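# Shared breakfast table to stay in Odoi building

A shared breakfast table that began as a one-month trial in May will become a permanent fixture for tenants of the Odoi building.

The building's managers, Vustov, confirmed the decision in a notice to tenants. Over 295 people work on the site, and 159 of them answered a survey on whether the table should continue. Of those, 87 asked for it to be open earlier. It will now be set from 7.30am until 10am, half an hour longer than during the trial.

Tenants will be charged £2 a week if they sign up. The money goes towards bread, fruit, cereal and snacks, with anything left over put towards replacing broken bowls and glasses. Visitors can eat free of charge when they come with someone who has signed up.

The notice also deals with complaints about crumbs and crockery left out after breakfast. Bowls and glasses must be back in the kitchen by 10.15am, and opened bags of snacks should be folded over and clipped. Paper bowls will still be put out on busy mornings, but Vustov wants people to use the ordinary ones when they can.

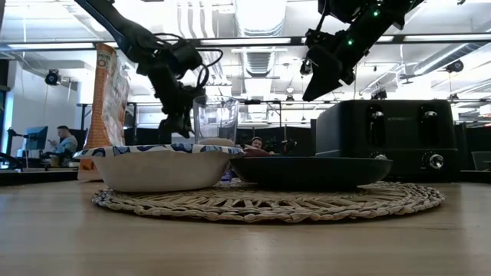 Dela Fiadzo said the later clearing time would help those who start work early and eat at their first break, but asked for a second toaster to be considered, as four slots did not go far when everyone wanted bread at once. Fiadzo also wanted the woven placemats kept, saying they made the place feel less like a canteen.

Vustov said it had no plans to buy another toaster this year. The placemats will stay, although they are to be shaken out each morning and should not go through the dishwasher.

Botovwood, the joinery firm on the ground floor, has offered to make a shelf for the bread and cereal so that more of the table can be used for eating. The shelf is expected to go up before the end of the summer.

Sign-up sheets are at the front desk. Questions about allergies or special diets should go to Édgar Inga, who is keeping a list of what each tenant would like ordered.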